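Counting the postal votes in Grandallow: what we learned
Notes for the talk, June 2019

Slide 1
Good morning, and thank you for the invitation. I will speak about the local election we had in April, and mostly about the postal votes. Please ask questions at the end, I have left time for it.

Slide 2
Grandallow has 93 polling places. In the district of Botari, the two leading candidates for the council were 2 votes apart after the first count. Our rules ask for a second count when the difference is so small. (Pause here. Let people read the table.)

Slide 3
The problem was the envelopes. In Botari we put aside 252 postal envelopes, and the most common reason was the signature. Many older voters sign in a different way than they did when they registered. The law says only that the signature must "agree", and each team understood this word in its own way.
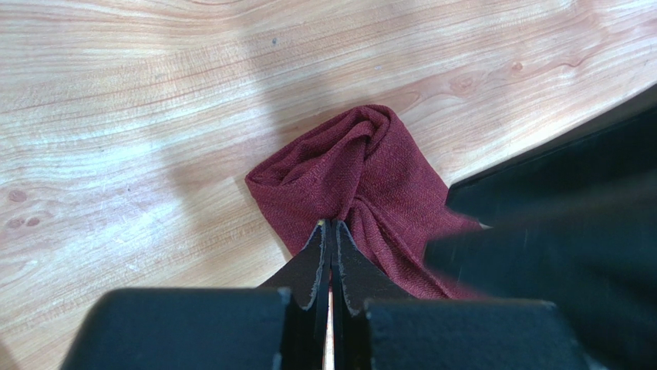
Slide 4
In the Ilano district the teams had a printed sheet with samples of good and bad signatures. They put aside far fewer envelopes. I don't say that the sheet explains everything – Ilano has younger voters too.

Slide 5
What we ask for now. First, one sheet for all districts. Second, a phone call or a letter to the voter before the envelope is refused. The Rahimi district already sends letters, and the cost was small.

If somebody asks about the court case: it is still open, so I can't comment on it.

Slide 6
Contact page. Leave it on the screen during the questions.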